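Speaker notes: Records Retention in Regional Offices
Presenter: Halyna Kovalchuk, Brurnero Records Office

Slide 1. Welcome the audience and thank the hosts. State that the talk covers paper and electronic files held by regional offices, and that personnel files are outside its scope. Questions will be taken after slide 4.

Slide 2. The current schedule sets 200 record types. Most offices use very few of them. Remind the audience that a draft is kept only until the signed version is filed, and that the office that signs a document holds the official copy.
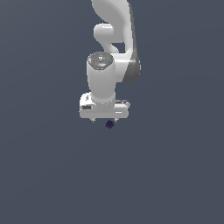
Toivo Pitkänen has asked whether e-mail should be filed under the sender or under the matter. He wrote that his office had done both and could no longer find anything quickly. Read the question in full before answering. The answer is the matter. Refer to section 5 of the handbook.

Slide 3. Explain the disposal form. It must be signed by the head of the office before any box leaves the building. Pause here, as many offices still use the old form. Do not discuss the Flikley storage contract, which is under review.
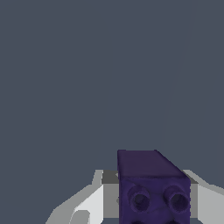 TESTA, December 6, 2023

The revised schedule was adopted at the meeting held here and takes effect in January. Offices may finish any disposal already approved under the earlier schedule. New requests must follow the revised one. Solomiia Nechyporuk will receive requests for extensions, which should be made in writing.

Slide 4. Show the filing code on screen and read it aloud: 3812, general correspondence. This code is not to be used for contracts or complaints.
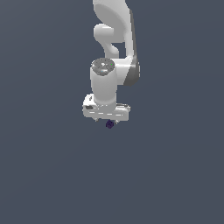 White robot gripper with a small purple cube beneath it

Allow time for questions. Copies of the disposal form are on the table by the door.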